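Killden to charge 27p for takeaway cups from May
9 March 2026
By Ivar Myklebust

Cafés, bakeries and market stalls in Killden will have to add 27p to the price of any hot drink sold in a throwaway cup, after councillors backed the charge on a vote at the town hall.

The charge starts in May and covers paper cups as well as plastic ones. It will be shown as a separate line on the receipt. Customers who bring their own cup, or who drink in from a china one, will not pay it.

Shops with fewer than two paid staff are exempt for the first year. So are hospital wards and the night shelter on Skerken Road.

The council says street cleaners empty the bins on the High Street twice as often in summer as they did before the new bus station opened, and that cups take up much of the space. Most paper cups have a thin plastic lining, and the sorting plant at Skerken does not accept them with ordinary card.
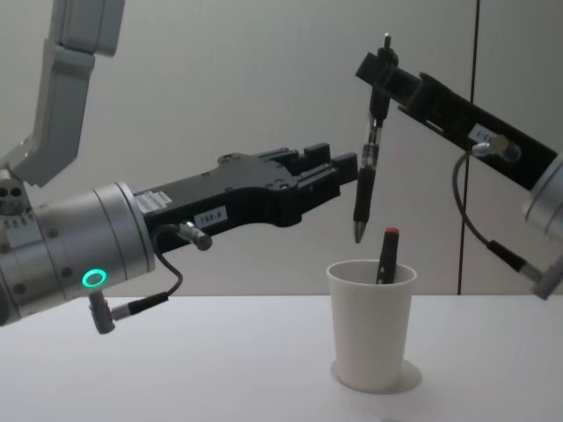

What traders say

Opinion in the town is split. The Kamireck bakery, which has two branches, already knocks money off for people who bring a cup and says few of them bother. It expects the charge to work better than the discount did.

Shboul, the coffee stall next to the station, sells nearly all its drinks to commuters and is worried about queues. The owners have asked for a later start date so that their till can be changed over. The council has said no, but will lend card readers to stalls that need them.

Shops will keep 7p of each charge to cover their costs. The rest goes into a fund for drinking fountains and extra bins, with the first fountain planned for the park gates.

More than 34 businesses are expected to be covered. Each will get a letter with a window sticker and a number to ring with questions. Spot checks will not begin until the autumn, and a first breach will bring a written warning.

Get the day's local stories by email. Sign up to our free newsletter. You can unsubscribe at any time.

Contact us | Privacy | Copyright 2026 | Back to top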